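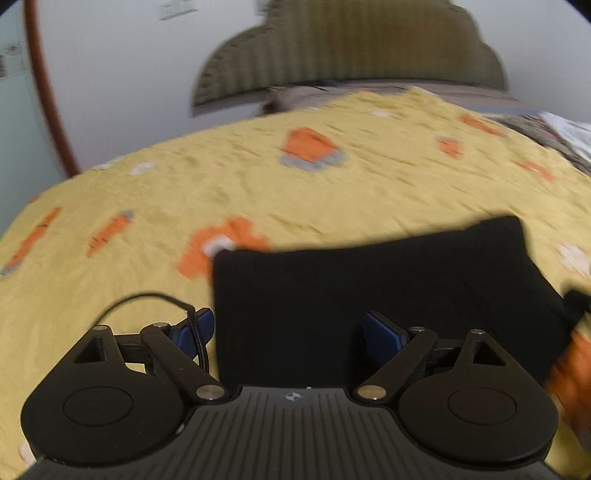 Dreißig Euro fürs Waschen einer Tagesdecke sei schlicht unverschämt, fand eine Frau in der Schlange vor mir, da könne man sich ja gleich eine neue kaufen. Ich stand mit meinem Wäschesack dahinter und habe innerlich genickt. Genau darum dreht sich nämlich gerade alles bei uns in Zirnance: Der Waschsalon Bamov in der Unterstadt macht zu, und wer große Sachen waschen will, muss sich etwas einfallen lassen.

Stand 11. Januar 2024 sieht es so aus: Bamov hat noch bis Anfang März offen, danach läuft der Mietvertrag aus. Das hängt seit dieser Woche als Zettel an der Tür, handgeschrieben und mit Klebeband befestigt, das schon wieder halb abgeht. 14 Maschinen stehen dort, darunter die beiden ganz großen hinten links, in die sogar ein Federbett für zwei passt (wer schon mal versucht hat, so ein Ding daheim in die Trommel zu stopfen, weiß, wovon ich rede!). Was aus den Geräten wird, wusste vor Ort keiner so genau.

Übrig bleibt dann die Reinigung Bunnag am Busbahnhof. Die arbeiten ordentlich, da will ich gar nichts sagen, meine Wintersachen gebe ich da auch ab. Aber die Preise für Decken sind eben andere als im Selbstbedienungssalon, und im Januar soll man laut Aushang mit mehreren Tagen Wartezeit rechnen. Wer nur die eine warme Decke hat, schläft so lange unter dem Mantel, oder wie stellt man sich das vor?

Eine kleine Hoffnung gibt es. Climix, der Betreiber der Salons drüben im Nachbartal, soll sich die Räume angesehen haben. Ich habe dort angerufen und eine freundliche, aber sehr vorsichtige Auskunft bekommen: Man prüfe mehrere Standorte, Zirnance sei einer davon, eine Entscheidung falle nicht vor März. Das wäre dann zumindest eine Lücke von ein paar Wochen, falls es überhaupt klappt.

Inzwischen läuft auch eine Unterschriftenliste. Sie liegt im Salon auf dem Tisch mit den alten Zeitschriften, und als ich unterschrieben habe, standen schon 1.000 Namen darauf. Ehrlich, das hat mich überrascht, so viele Leute sehe ich da sonst im ganzen Jahr nicht! Die Stadt soll damit gebeten werden, bei der Suche nach einem Ersatzraum zu helfen. Aus dem Rathaus hieß es auf meine Nachfrage nur, man nehme das Anliegen zur Kenntnis.

Bis dahin gelten bei Bamov die normalen Öffnungszeiten, also morgens ab sieben und abends bis neun. Guthaben auf den Waschkarten wird noch bis zum letzten Tag ausgezahlt, aber bitte die Karte mitbringen, ohne geht es nicht. Auf meiner waren noch vier Euro fünfzig, die habe ich gleich in einen Trocknergang gesteckt. Und wer seine Winterdecken noch einmal durch die große Maschine jagen will, kommt am besten vormittags, ab dem späten Nachmittag war zuletzt kaum noch eine frei.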